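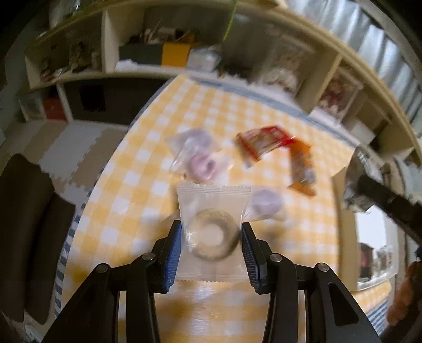
The Garside Pinch is a two-finger gripper for people who want to know whether a machine can tidy a table yet. The short answer is that it can tidy part of one, slowly, if you have already had a word with the table. We sell it anyway, and we use it ourselves, mostly on candy. A ring candy in a clear packet with crimped ends is a better test than anything in our old catalog: the plastic is slick, the candy inside has a hole in the middle, and the blue ridged pads have to close on the whole business without crushing it or squirting it across the gingham. Toddlers manage this before they can talk. The hand-held version of the Pinch manages it too, but then a person is holding the other end.

What it's for

Picking up small, light, annoying things. Wrapped candy, snack packets, clothespins, bottle caps, tea bags, the odd sock. The hand-held model lets you work out which of these the fingers can get hold of before you spend real money bolting them to an arm. Most customers start there. A fair number stop there, and we get some very nice emails from them.

Can it do chores?

We get asked this more than anything else, so Ilham Zaki, who runs our test bench, spent most of December finding out. She mounted a Pinch on a Makau tabletop arm and gave it 1,000 wrapped candies to move from a tablecloth to a bowl, one at a time. It moved 363 of them on the first try. Another 507 went in after a second or third attempt. The rest were dropped, pushed off the table, or picked up two at a time and argued over.

Averaged out, that came to 54 seconds per candy. You will notice that this is longer than it takes to eat one.

Things it does well:
Stiff packets with a crimped edge standing up
Hard round candy in a tight wrapper
Anything sitting by itself on a flat surface

Things it does badly:
Two packets overlapping (it takes the top one, the bottom one, or both, and shows no preference)
Clear wrapping under a bright window, where the arm's vision loses the edges
Cloth that bunches up when you push on it
Anything you are in a hurry about

Laundry is a separate page and a sadder one.

The pads

Pads are blue, ridged, and replaceable. They peel off and press on. The ridges are there for film wrappers, which slide around on a smooth pad like soap. If you mostly handle cardboard or wood, the flat Mustier pads fit the same fingers and last longer. Wipe either kind with a damp cloth. Sugar gets into the ridges and stays there – an old toothbrush works.

The frame

Black plastic links with metal screws at the joints. Check the screws now and then, and snug them up by hand. Do not use a power driver. We replace cracked links at cost, and we can tell.

What you get

One hand-held Pinch, assembled
One set of ridged pads, fitted, and one spare set
Screwdriver
Printed guide, including the candy test if you want to run it at home

The arm bracket is sold separately and fits Makau and Gökçe arms. Other arms may need an adapter plate. Write to us with the hole spacing before you order, and please measure it from center to center.

Returns

Sixty days, any reason. "It did not clean my kitchen" is accepted, and is currently the most popular.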